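The Joy of a Bare White Wall

Everyone wants to talk about paint colors. Sage, clay, that muddy pink. I moved into the Pravolbridge flat with 9 sample pots and a headache, and in the end I used none of them. White. Plain white, all the way up.

Took me four evenings. Should of been two. The first coat went on patchy, the second was better, and by then I'd run out of tape and patience – so the edge over the door is a bit wobbly and it's staying that way. 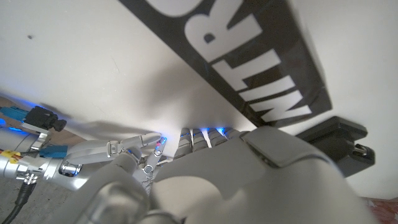 Midtbø, November

Plain white is never one even tone, and a small dark speck will show up on it like a fly in milk. I used to chase every one with a damp cloth. Now I leave them a week and see if I still care.

What you get back is shadow. Soft grey ones, stretched out over the white, and a bit of blue light looks twice as blue with nothing behind it. Metal too. Anything silver or polished does well against white, much better than against the sage at my old place in Julisbridge, where my good steel lamp just looked ill.

Cost? I paid 80 for the paint at Trisance, brushes included, and have enough left for the hall. Matte, not satin. Satin shows every roller mark by 4 in the afternoon, when the sun comes in low and mean.

Three things I'd do differently: buy more tape, wash the wall first, start in the morning. Oh, and write the name of the white on the lid. I didnt. The hall may end up a slightly diferent one.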